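Turngate Conservation Workshop
Notebook, paper and bindings bench
October, morning entry

Work continued on the Murwood ledger, item 617. The paste prepared yesterday had thinned overnight and was discarded. A fresh batch of wheat starch was cooked to the usual recipe, strained twice, and left to cool under a damp cloth until 3 p.m.

The spine lining was lifted from the lower half only. The adhesive under it is animal glue, brittle near the tail and still tacky near the head, which suggests an earlier repair that the Murwood inventory does not record. A sample was bagged and labeled for Bevan.

Of the sections examined, 8 have splits along the fold. These will be guarded with the lighter tissue. The heavier tissue was tried on a blank leaf and pulled the margin into a slight curl, so it should not be used on this volume.

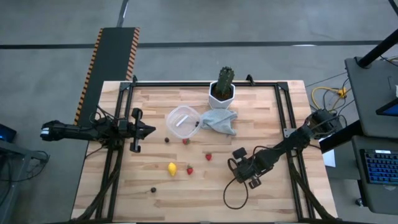
Pressing time for guarded sections is to remain at 14 hours, with blotters changed once. Colleagues using the small press are asked to note start times on the card. The last two entries were left blank and the sections had to be pressed again.

The replacement board from Grerard arrived slightly oversize. It will be trimmed after the sewing is complete, when the final thickness of the text block is known. The old boards are to be kept with the ledger in a separate folder.

Outstanding: reply from Bevan on the glue sample; more blotting paper; check humidity log for the store.

This site uses cookies to remember your preferences. Accept | Manage settings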